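Communiqué de presse
Plistelau, janvier

Le club de robotique Posier présente son bras joueur d'échecs

Les élèves du club Posier ont le plaisir d'annoncer la présentation publique de leur projet Kocsis, un bras robotisé qui apprend à déplacer les pièces sur un échiquier en bois. Le projet est conduit par deux équipes, l'une pour la mécanique, l'autre pour le programme, avec l'accompagnement de Lionel Hervieu, professeur de technologie.

« Les élèves ont voulu un vrai échiquier, avec de vraies pièces. Cela demande beaucoup de patience », explique M. Hervieu.
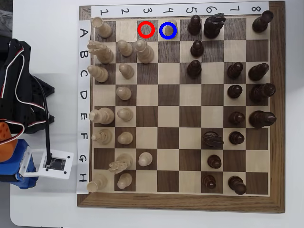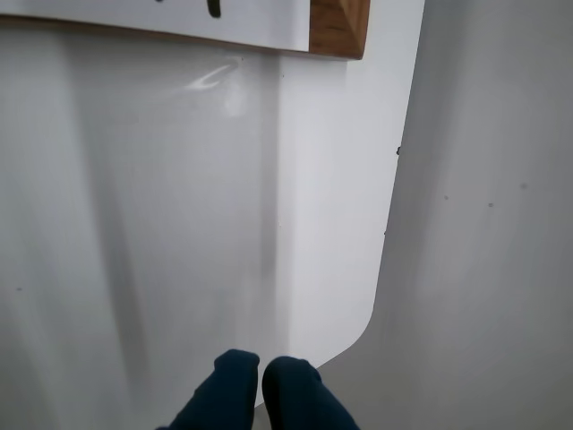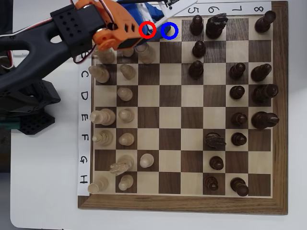
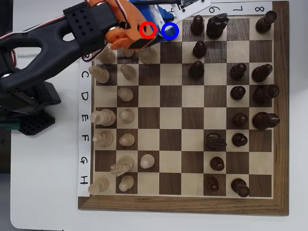 Le club a reçu pour cette année une aide de 2000 euros de la société Oltum, que nous remercions vivement. Cette somme a permis l'achat des moteurs et du matériel d'impression 3D. Les élèves ont enregistré à ce jour 232 déplacements, qui servent à l'entraînement du programme.

La présentation aura lieu à 14 heures dans la salle polyvalente de Plistelau. L'entrée est libre. Les journalistes qui souhaitent rencontrer les élèves avant la séance sont priés de s'adresser à M. Hervieu, au secrétariat du club.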